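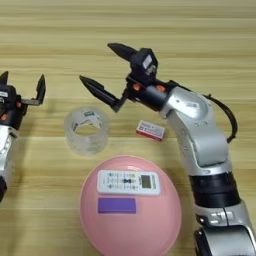

I think most of us try to do too much on our days off. I did it for years. I would start a Saturday-style list in June with 15 jobs on it, finish four, and feel bad about the rest until bedtime.

My neighbor Reiko Chiba is 62 and keeps a better yard than I do. She works outside from 7 in the morning until the shade leaves her porch, and then she stops, even if there is a half-trimmed hedge standing there. I used to find that hedge annoying to look at. Now I think she has it right.
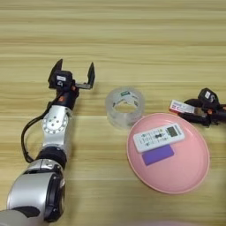 ## Short lists

My own rule is three jobs. Last week it was the gutter, the screen door and the tomato stakes. The screen door took all morning – the hinge screws were rusted in – and the stakes had to wait.

People tell me small repairs turn into big ones if you put them off. Some do. A roof leak should be fixed right away.

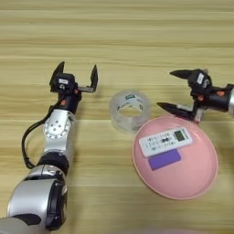 But a squeaky gate can squeak through August without hurting anyone, and so can a fence that needs paint. We treat all of these jobs as equal, and I think that is how a free weekend disappears.

My sister-in-law Tomoyo disagrees. She says the work is how she relaxes, and I believe her. I would still rather have the afternoon to sit with my family and watch the clouds come in.
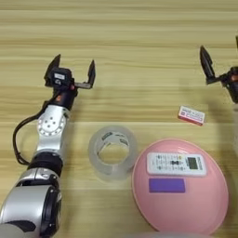 *On the table, midmorning.*

The stakes are on this week's list, along with the hose reel. I haven't picked the third one yet.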